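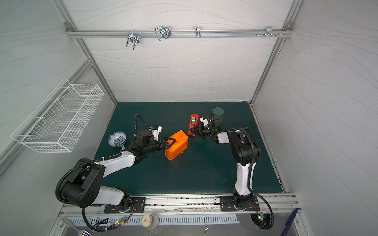
新しい服を買い足す前に、手持ちの服をどこまで登録すればよいですか。
まず今の季節に着るものだけを登録してください。上着、シャツ、ニット、パンツ、スカート、靴があれば記録は始められます。下着、靴下、部屋着は対象外です。

第3章 ワードローブ台帳の初期設定

この章では、Mostaの台帳に手持ちの服を登録し、着用記録を付けられる状態にするまでの手順を説明します。画面の名称は2021年10月の更新後のものです。更新前の画面を使っている場合は、先に第1章の「更新のしかた」を済ませてください。

3-1 準備するもの

・Mostaのアカウント(第2章で作成したもの)
・メジャー(150センチ以上)
・購入時のレシート、または注文履歴
・服を平らに広げられる場所

レシートがない服は、購入価格を空欄のままにしておけます。推定額を入れる場合は、価格欄の右の「推定」に印を付けてください。印のない推定額は実額として集計されます。

3-2 服を登録する

1. ホーム画面の「台帳」を開き、「一点追加」を押します。
2. 種類を選びます。迷うものは着る位置で決めます。シャツとしても羽織りとしても着る服は、着る回数の多いほうに入れてください。
3. 品質表示のタグを見て、素材と混率を入力します。表地と裏地で素材が違う場合は、表地を先に入れ、「裏地を追加」で続けます。
4. 購入年と購入価格を入力します。価格は税込みです。
5. 入手方法を「新品」「古着」「譲り受け」「仕立て」「レンタル」から選びます。
6. 「保存」を押します。一覧の先頭に服が表示されれば登録は完了です。

注意:タグを切り取ってしまった服は、素材を「不明」にしてください。手触りで判断した素材を入れると、第5章の洗濯の案内が合わなくなり、縮みや色落ちの原因になります。

補足:一つの台帳に登録できるのは400点までです。超える場合は「しまっている服」という別の台帳を作り、季節の変わり目に入れ替えます。登録済みの服は台帳間で移動でき、着用回数も引き継がれます。

3-3 寸法を入れる

寸法は省略できますが、入れておくと古着を通販で買うときに手持ちの服と比べられます。

1. 服を平らに置き、ボタンとファスナーを閉じます。
2. 肩幅、身幅、着丈、袖丈の順に測ります。パンツはウエスト、股上、股下、裾幅です。
3. 0.5センチ単位で入力します。
4. ニットは引っ張らずに測り、備考に「平置き」と書きます。

ハンガーに掛けたまま測ると、ニットや斜め裁ちのスカートは着丈が長めに出ます。すでにそのように測った服は、次に洗濯したときに測り直せば十分です。
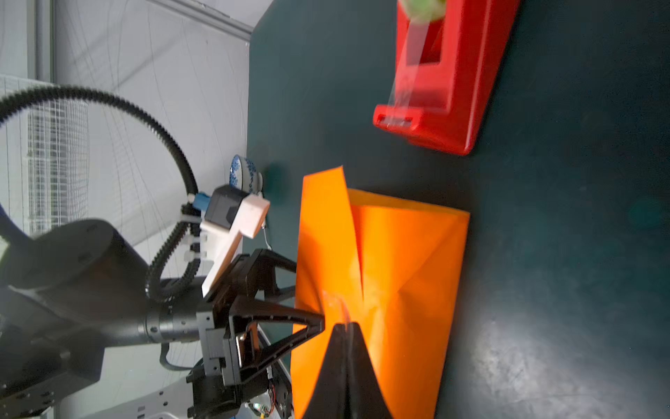
測った値が商品ページの表示と合わないことがあります。メーカーによって測る位置が違うためで、2センチ以内の差であれば実測値を優先してください。それより大きい場合は、サイズ表記の読み違いがないかをタグで確かめます。

3-4 着用記録を始める

1. 「台帳」から「今日着た服」を開きます。
2. 着た服を選び、「記録」を押します。
3. 同じ日に着替えた場合は、同じ手順をもう一度行います。

一時間に満たない着用は記録しないことを勧めています。試着や近所への買い物まで入れると、回数が実感より多くなります。記録を忘れた日は、七日前までさかのぼって入力できます。

記録が三回を超えると、服の詳細画面に「一回あたりの費用」が出ます。購入価格と修理代の合計を着用回数で割った額です。たとえば1,853円の古着のシャツを四回着て、修理代がなければ、表示は463円になります(小数点以下切り捨て)。

注意:この額は服の良し悪しを示すものではありません。礼服やコートのように出番の限られる服は高く出ます。比較は同じ種類の中で行ってください。

3-5 購入保留リストを設定する

欲しい服をすぐに買わず、一定期間置いておくための一覧です。

1. 「設定」から「購入保留」を開き、「使う」にします。
2. 保留日数を選びます。初期値は30日です。
3. 欲しい服の名前、価格、店名を入力します。商品ページのアドレスを貼り付けても登録できます。
4. 期日になると通知が届きます。「買う」「延長」「やめる」から選びます。

「やめる」を選んだ服は一覧から消えますが、記録は「見送り」に残ります。合計額は月ごとに表示されます。

補足:再入荷の予定がない服や受注期間の短い服は、保留日数を個別に短くできます。最短は三日です。

3-6 設定例

Bouchra Taziさんの設定:通勤着のみを登録。保留日数は30日。修理代はSaltlowの店頭で払った額をその都度入力。開始時の登録は数日に分けて行い、コート類は11月に追加。

Kamol Saithongさんの設定:家族二人分を別々の台帳で管理。譲り受けた服が多いため、購入価格はほとんど空欄。一回あたりの費用は非表示にし、着用回数だけを使う。

3-7 うまくいかないとき

一覧に服が出ない
絞り込みが残っていることがあります。一覧の上の「すべて」を押してください。

一回あたりの費用が0円になる
購入価格が空欄です。譲り受けた服で0円のままでよい場合は、詳細画面で「費用を表示しない」を選びます。

同じ服が二つ登録された
着用回数の多いほうを開き、「統合」を押してもう一方を選びます。統合は取り消せません。色違いの服を誤って選ばないよう、確認画面で購入年と素材を見てください。

台帳を書き出したい
「設定」の「書き出し」で表形式のファイルを保存できます。着用記録を含める場合は「履歴も含める」に印を付けます。

登録した服の手放し方については、第4章「修理・譲渡・回収」に進んでください。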